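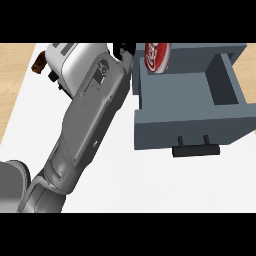
## Teaching the arm by remote

- Run it in the simulator first. Nothing gets dented, and you can reset as often as you like.
- Start with the drawer. Close the gripper on the handle, then pull slowly and in line with the runners.
- For the can, stop just short, line up, then grip. Let go before you back away.
- Keep the wrist clear of the toaster when you cross the table.
- Bin any run where you dithered. We kept 41 good ones out of 89.
- Take a break after every 12 runs.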